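Speaker notes, spring showcase, robotics club session (April). My part is 15 minutes. Rónán Mulcahy takes questions after.

**Opening**

- Say who we are: the Wadis club, second year, mostly juniors.
- The project is called Nikach. One arm, one table, everyday objects. The job is to pick up a named item and put it where it was asked to go.
- We wrote the control code ourselves. The first version is gone and I won't spend time on it.

**What the arm has to work with**

Let these three sit on the screen for a bit before talking. 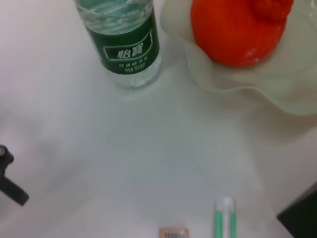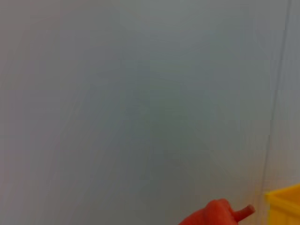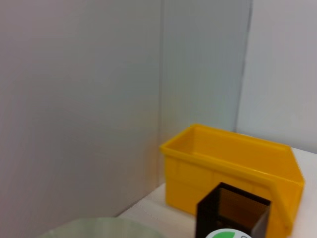
*Wrist camera views of the work area.*

- Point out the clear bottle and the frosted bowl in the first one. See-through things gave us the most trouble, because the table shows through and the software loses the outline.
- The orange-red object in the second is much easier. Strong color on a plain background.
- Third: yellow bin, dark see-through container in front of it. Ask the audience which they would rather grab.

**Results**

- We logged 249 tries this term. 83 were full successes, meaning the right object in the right place.
- That is one in three. Say it plainly and move on.
- Most misses were bad grip height. Explain the fix: slow down near the table, check again, then close.

**Next**

- Add 2 more lights. Try the same tasks with the room lights off.
- Rautiainen sent us their grip pads to test. Results go up on the club page.
- Regional round is at Dosten. We need a spare wrist cable before then.

Stop here and hand the mic to Rónán. Leave the results slide up during questions.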